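Ticket 2066
Handheld gripper pair B, left side losing pose during demos
Status: Open, waiting on retest
Priority: High
Opened by: Rochelle Ferreira
Assigned to: Otis Villanueva
Project: Norkier tabletop tasks
Opened: 16 November 2018

Rochelle Ferreira wrote:
Left gripper on pair B keeps dropping out mid demo. Pose track freezes, then jumps a few centimeters when it comes back. Right gripper fine. Lost most of the morning's takes to it. Pair A on the same task, same software, no problem at all.

Task is the lap board one, small objects, both hands. Need 200 clean demos for Andreadis and we're nowhere near.

What I tried already:
restarted the recorder
restarted the laptop
swapped the cable on the left one
wiped the marker cube
None of it changed anything.

Otis Villanueva wrote:
Couple questions. Does it freeze in the same part of the task every time or all over the place? And is the jaw width still logging when pose drops? Send me one bad take, raw, dont trim it.

Rochelle Ferreira wrote:
Uploaded. Jaw width keeps logging the whole way through, so it's only pose. Mostly happens when the hands come together in the middle of the board. Not always. Got one with the left hand doing basically nothing.

Otis Villanueva wrote:
OK so gripper electronics are probably fine. Looked at the raw take. Two separate things going on I think.

1. When the hands meet, left cube turns so only one face is toward the head camera, and at a steep angle. Detector gives up. That's your freeze.

2. The jump when it comes back is different. Cube comes back a few degrees rotated from where it should be. Looks like the cube is loose on its mount, or the calibration file is for a different cube.

Can you check the mount screws and read me the calibration name from the recorder start screen?

Rochelle Ferreira wrote:
Screws were loose, one of them turned by hand. Tightened all. Calibration says ralness_left_july. Is that right??

Otis Villanueva wrote:
No. That's the file from before we swapped the left cube. Pair A got the new one, pair B never did. My fault, I only pushed it to one laptop.

Do this in order:
Close the recorder.
Pull the new calibration from the Ralness share, folder pair_B.
Put the left gripper on the jig, jaws shut, run the calibration check. Want to see error under 2 mm.
Open and close the jaws all the way 9 times so the width range gets relearned.
Record one short take with nothing in the jaws and send it before doing any real ones.

Rochelle Ferreira wrote:
Check passed on the second try. First time I had the jig backwards. Empty take uploaded.

Otis Villanueva wrote:
Empty take is clean, no jump. So number 2 is fixed. Number 1 is still going to bite you whenever the left wrist rolls in. Options:

Tilt the head camera down a little. Cheap, try first.
Ask the operator to keep the left elbow out when the hands meet. Works but they forget after ten minutes.
Bring in the second camera from the Dremier bench. Don't want to, means redoing the extrinsics for everybody.

Also, slower. In the bad take the right hand comes across really fast, and the policy is going to copy whatever we feed it. If the arms can't follow it on replay the demo is useless even with perfect tracking.

Rochelle Ferreira wrote:
Tilted camera down one notch. Top of the board is still in view so no loss there. Told everybody about elbows. Ran some 9 takes after that, one short freeze, no jumps. The one freeze recovered on its own, recorder flagged it yellow. Keep or toss yellows?

Otis Villanueva wrote:
Toss if the freeze is while something is in the jaws. Keep if it's on the approach, gap filler handles that ok. Mark it in the notes colum either way so I can find them later.

What about this morning's takes, did you delete them? Don't. The ones with only the wrong calibration can be reprocessed with the new file, as long as the cube wasn't slipping on the screws. I'll sort them.

Rochelle Ferreira wrote:
Not deleted. All in the morning folder, unsorted, sorry. Adding a view from the head camera so you can see how the cubes sit with both hands in on the board. Is the left one too low for you at this angle? Can put the camera back up half a notch.

Attachment (1)

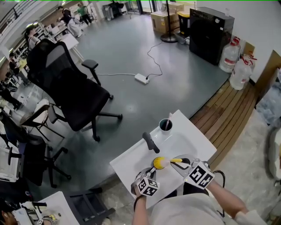

Head camera view, both grippers at the board, left marker cube near lower center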